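The drawer that ate my weekend

I have a drawer. You probably have one too – the wide one under the worktop where foil, freezer bags and string go to tangle themselves round the potato masher. Mine had got so bad that I was opening it with a knee against the cupboard below.

So when my friend Hrefna Grímsdóttir told me she'd given up on drawers altogether and moved all her wraps into open wire baskets, I went home and emptied the lot onto the floor. Out came 5 rolls of baking paper, every one of them started!

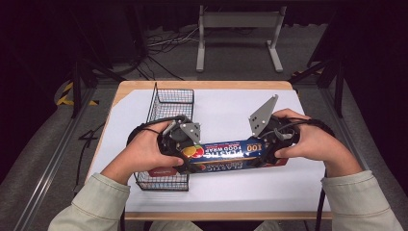 Food wrap and a black mesh basket, the heart of the new system.

I like mesh because crumbs fall through and I can see what's in there from across the kitchen. Long boxes go in first, lying flat, with the little things tucked down the side. Measure your longest box before you go shopping (I didn't, and my first basket now holds onions).

Hrefna keeps hers on a shelf by the cooker, but I've put mine up by the bread bin, well away from the steam. The drawer has tea towels in it now, and one potato masher. I still can't find the lid for the blue casserole, so if it turns up at Hrefna's I'll be having words.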